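Can a machine put the lid on yet?

Readers have asked us more than once this year whether any of the household robots in the news could take over the small jobs at home. The short reply is that a few can do a few of them, slowly, and that the jobs which look easiest to us are often the hard ones.

Take the plastic tub with a lid. Most kitchens and most stockrooms have a stack of them. Opening one, filling it, shutting it and putting it back takes a person very little thought. For a machine it is several jobs in a row, and each can go wrong in its own way. The lid has to come free without the tub sliding off. The catches have to be found by feel or by sight, and white plastic on white plastic gives a camera very little to go on. 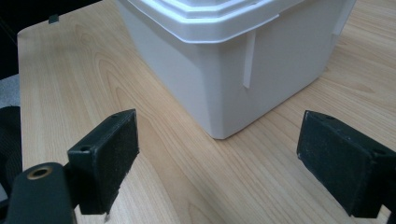
What the hand is like

Much of the work now being done on chores uses two flat fingers with soft pads. That sounds crude next to a human hand, and it is, but two fingers will hold a surprising number of things. The pads matter more than people expect. Smooth plastic slips, and a hard finger pressed against a sloping side tends to ride up it. A padded one gives a little and stays put.

The fingers do not have to be on a robot at all. A person can hold the same gripper and do the job with it, and the recordings are then used to teach the machine. This is cheaper than steering a robot arm from across the room, and a lot quicker. The drawback is that a person makes small corrections at the wrist without noticing, and an arm bolted to a bench may not be able to copy them.

The tub is a fair test of all this. It is too wide for many grippers to take round the middle, so it has to be pushed, tipped or held by an edge. The parts worth gripping are narrow strips on the side, and from low down on the table there is not much else to aim for.

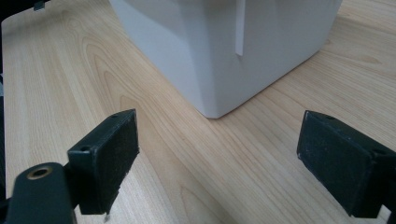
Where the makers have got to

Two firms sent us results over the summer. Zodow ran its arm through 500 attempts at closing a lidded tub and counted 401 as good, meaning the lid was down on every side. Cellport used a harder test, with the tub turned a different way each time, and managed 270 out of the same number. The two figures should not be set side by side, as the tubs were different and so were the rules. Neither firm was willing to say how long a single attempt took.

On the shop floor the picture is better. The Lirkholm packing works has an arm that moves closed tubs from a belt to a shelf, and it got through 1,889 in its first trial. All of them were the same size and faced the same way -- a luxury no kitchen cupboard offers.

Our view is that anyone hoping to buy a machine for this sort of chore should wait. We will look at folding and wiping next, and the Adjei trial of a dish-stacking arm should have reported by then.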